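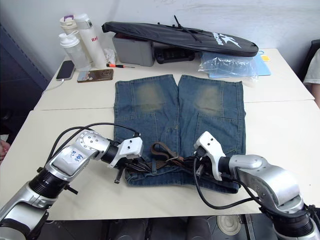 Emiliano Valcárcel asked at the end of the last lecture why an insurer would ever buy reinsurance on a good year, when it looks like handing profit to somebody else. Fair question, and I gave a pretty poor answer because people were already packing up, so let me have another go before we get to the new material.

Session 6: Gross losses, net losses and who pays what

Back to Zorkcombe, our small home insurer from the problem set. At renewal it doesn't know it's going to be a good year! It knows what it has written, and it knows that one bad storm could eat a big piece of its capital. The premium it pays to Plureck, the reinsurer, buys the right to keep writing policies after that storm. If the storm never comes, the money is gone, same as with your own car insurance.

Now the numbers. Zorkcombe keeps the first $6 million of any one event. That's the retention. Plureck then covers the next $11 million, which you'll see written as "11 xs 6" (say it "eleven excess of six" — it sounds odd for a week and then you stop noticing).

A storm in August produces $21 million of claims. Work up from the bottom:

Retention, paid by Zorkcombe: $6 million
Layer, paid by Plureck: $11 million
Over the top of the layer, back to Zorkcombe: $4 million

So the gross loss is $21 million and the net loss is $10 million. Lots of you wrote $6 million on the quiz. The cover runs out at $17 million, and whatever sits above that comes home again. Please draw the little tower in the margin every time, I still do.

Two things I skipped over last time:

Reinstatement. Once the layer has been used, Zorkcombe usually pays an extra premium to get it back for the rest of the contract. Leave that out of the net loss for this course unless the question gives you the terms, but know the word.

Credit risk. A recovery is money owed, and until Plureck pays, it's sitting on the balance sheet as an asset. Policyholders get paid on time either way, so there can be a real cash squeeze even when the net figure looks comfortable.

For next time, read the Carrasco case, pages 7 to 21. It's a quota share, so every claim gets split by a fixed percentage from the first dollar, and the tower won't help you. Then redo the August storm on Carrasco's terms and bring both answers. The Plokis exercise is optional, though I'd try part one if the retention still feels slippery.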